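How to Play Lindemann: Setup, Turns and Scoring

Lindemann is a floor game for two players or two teams, played with flat bean bags on a marked mat. A full game takes most people under an hour once they know the rules. These instructions cover the standard version. The team version is at the end.

What you need

The mat, rolled out flat on a hard floor
10 bean bags, five of each color
The wooden marker peg
Paper and a pencil for the score

Carpet works if it is short and firm. On thick carpet the mat ripples and bags stop early, so put a board under it or move to another room.

Setting up

1. Unroll the mat and leave it for a few minutes with a book on each corner. If it still curls, roll it the other way for a short time and try again.

2. Mark a throwing line 71 inches from the near edge of the mat. Masking tape is fine. Younger children can throw from closer in, but agree on the distance before the first bag is thrown and keep it for the whole game.

3. Put the peg on the center spot. It stays there until a bag moves it.

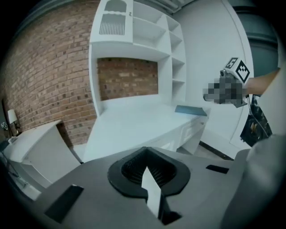
4. Each player takes the five bags of one color and throws one at the peg. The closer bag goes first. Pick both bags up again before you start, and put the peg back on its spot if it was hit.

Taking a turn

Players throw one bag at a time and take turns until all the bags are gone. That is one round. A bag must be thrown underhand, and both feet must stay behind the line until it has landed. If you step over, the bag is removed and counts for nothing.

You may knock any bag, yours or the other player's, with your throw. Bags stay where they end up. If a bag leaves the mat completely it is out for that round, but a bag that is partly on the mat is still in play.

If the peg is knocked over, stand it up where it fell. If it goes off the mat, it returns to the center spot. Moving the peg on purpose is allowed and is usually a good idea with your last bag - a small push can turn a losing round around.

Scoring a round

Score only after the last bag is thrown. The outer ring is worth 10 points, and the values for the inner rings are printed on the mat. A bag lying across a line takes the lower value. The bag nearest the peg scores double. If two bags are the same distance from it, neither is doubled.

The first player to reach 900 wins. Finish the round even if someone passes 900 partway through the count. If both players pass it in the same round, the higher total wins, so a player on 910 beats a player on 900.

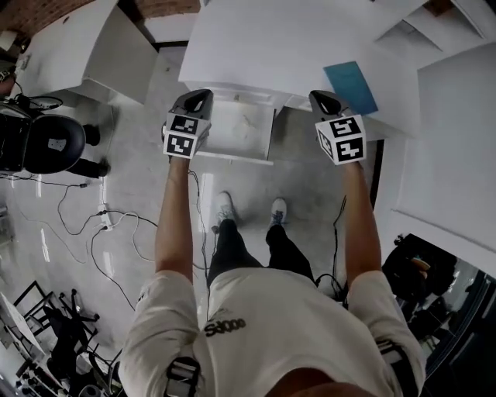

Playing in teams

Teams share one color and throw in a fixed order. Write the order on the score sheet. Benedikt Bauerfeind and Frauke Vogler, who play at the Mernlow club, change the order after every round, and this works well when one player is much stronger than the others.

Teammates may talk before a throw but not during it. A team with an odd player throws the extra bag in rotation.

Storing the set

Brush the mat and roll it with the printed side out. Keep the bags somewhere dry. If a seam opens, stitch it before the next game, and do not refill a bag with rice or dried beans, as the weight will no longer match the others.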